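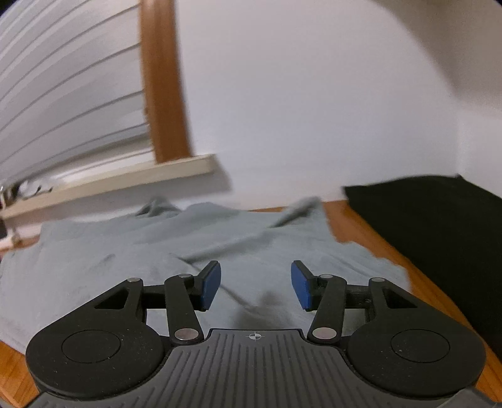 Qui sommes-nous ?

Publié le 9 avril 2025, par Kwabena Sulemana

Une machine sait-elle plier un torchon ? Chez Goltesell, on nous pose la question presque chaque semaine, et on adore y répondre : parfois, oui, et c'est déjà formidable ! Le tissu est un adversaire magnifique. Il se froisse, il glisse, il cache ses coins, et il ne reprend jamais deux fois la même forme. Une boîte en carton, à côté, c'est des vacances.

Goltesell est un petit atelier de six personnes, installé rue Nazari, au-dessus d'un ancien magasin de rideaux (on n'a pas fait exprès). Nous travaillons sur les gestes ordinaires de la maison et de l'atelier : étaler, plier, ranger, essuyer, trier des vis. Avec une pince à deux doigts, nous cherchons comment saisir un bord de tissu sans emporter la table avec !

Notre premier projet, Rollamer, portait sur le linge plat. Sur 550 essais de pliage, 144 ont donné un résultat que nous aurions rangé tel quel dans l'armoire. Cela paraît maigre, mais au début nous fêtions chaque coin attrapé. Le deuxième projet, Fumow, vise les petits ateliers : vider un bac, aligner des pièces, passer un chiffon sur un établi. Les pièces rigides avancent vite, le chiffon beaucoup moins.

Alors, les corvées sans nous, c'est pour quand ? Pas pour cette année. Une tâche répétée, toujours au même endroit, ça vient. Une chambre d'adolescent, il faudra patienter. Nous publions nos ratés avec nos réussites, parce que ce sont eux qui nous apprennent le plus (et qui nous font le plus rire à la pause).

En mai, nous ouvrons l'atelier pendant quatre après-midi. Venez avec votre torchon le plus récalcitrant, on essaiera ensemble !

Dernière mise à jour : 9 avril

Contact | © Goltesell | Haut de page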